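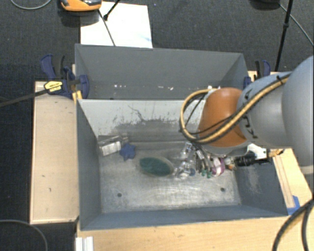

The Tadgate desk asks whether the couch straps still need checking on days when no traction is booked. They do, every morning.

**Treatment room checklist – Pamton physiotherapy clinic**
Checked 6/15/20

- [x] **Couch height pedal.** Moves freely on both couches. The one by the window is slow going down with a patient on it. Reported to Jistbridge in March, no visit yet.
- [x] **Couch straps and buckles.** No fraying. One buckle sticks but holds.
- [ ] **Face cradle covers.** Split along the seam on the second couch. Do not use for neck work until replaced. Wiping it down is not enough, as the foam is showing.
- [x] **Heat packs.** Tank temperature within the marked range. 2 packs thrown out for leaking.
- [ ] **Ultrasound unit.** Hour counter reads 1,157. Service sticker is out of date. Switched off at the wall and labelled.
- [x] **TENS leads.** All leads tested. Pads are low – reorder from Pawłowska, same size as last time.
- [x] **Hand gel and wipes.** Full at each sink.
- [x] **Emergency cord.** Pulled and answered from the front desk. Cord had been tied up out of reach again. Please leave it hanging to the floor.
- [x] **Floor.** Dry, no trailing cables. The mat by the parallel bars curls at one corner and needs new tape.

**Comments**

Patients with numbness or burning in the arms should be asked about skin feeling before any heat is used. The question is on the new form but two of the old pads are still in the drawer. Put them in the recycling.

Ultrasound stays out of use until the engineer has signed the sheet on the door.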